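How to Get a Tight Palm-Muted Rhythm Sound at Home
by Melur Yeoh

If you have ever recorded a chugging metal riff in your bedroom and wondered why it came out like a wet sponge hitting a wall, pull up a chair. I spent most of my first year in Darneck chasing that sound (we were writing the songs that became our Condier EP) and I got it wrong in nearly every way a person can. What follows is the way I do it now, and it should work with whatever guitar you've got.

Step 1: Fresh strings, and heavy enough ones

Put on a new set the night before so they have time to settle. I tune down to drop C and use a 52 on the bottom. On a lighter set the low string flaps around and goes sharp every time you dig in, and no plugin will rescue you from that, believe me, I've bought most of them.

Step 2: Find the spot for your hand

Rest the side of your picking hand right where the strings leave the bridge. Play the open low string and slide your hand slowly toward the neck until the note goes completely dead, then come back a little. You want a thump that still has a note inside it. Take your time here! Play for a good 10 minutes before you even think about hitting record.

Step 3: Turn the gain down

I know, I know. But you are going to record the part at least twice, and all that distortion piles up. Set the gain where it sounds good to you and then knock it back until you feel slightly disappointed. Put an overdrive pedal in front with its drive at zero and its level high, and the low end will firm right up.

Step 4: Practice slow, then slower

Set a click to 80 and play the riff with all downstrokes. When it feels boring, it's ready to speed up. Our song "Verbruggen" has a verse that I played 17 times in a row at that tempo before I stopped rushing the third bar. 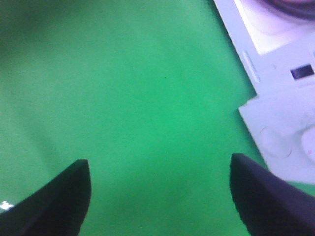

Step 5: Double it for real

Play the whole part again from the top and pan one take hard left, the other hard right. Please don't copy and paste the first take, as two identical tracks just give you one louder guitar in the middle. The tiny differences between your hands on each pass are what make it wide.

Step 6: Clean up the low end

Cut the deepest rumble out of both guitars with a high-pass filter and leave that space to the bass and the kick. On their own the guitars will seem thin. Bring the bass back in before you judge them, and listen at a low volume too. I do my last check in the evening, when the house is quiet and my ears have had a rest since dinner.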